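Good Practice in Simulated Household Handling: Gallery

Savis publishes this gallery with its guidance on rehearsing household tasks in simulation before any trial in a real home. The guidance took effect on May 13, 2019, and applies to all work under the Trikolia program. It asks that every simulated room contain everyday items of mixed shape - food, bowls and small boxes among them - and that both arms be recorded at all times, including the one at rest.

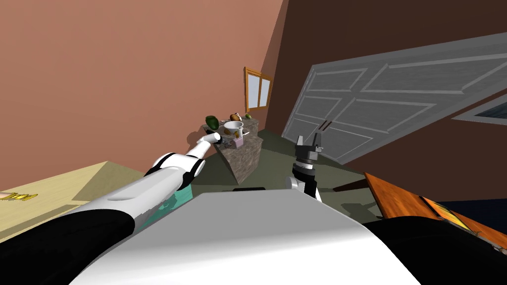

Reach tests are run at low speed until the operator has signed the task sheet. A run in which any item is touched by accident is kept on record and marked as such. Of the 2,391 runs reviewed to date, 202 were returned to the site for missing notes. 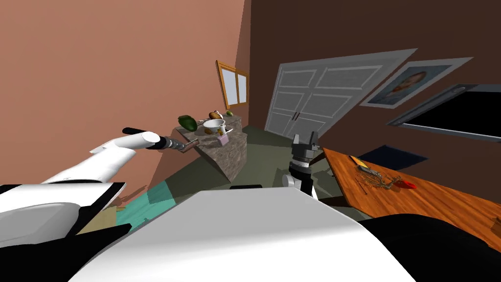
Grip settings must be written down before each run and may not be changed during it. Sites at Plullwood and Bakhtiari use the same room layout, so that results can be compared fairly. Logs are stored for the full length of the program, and requests for copies should be sent to the Savis standards office in writing.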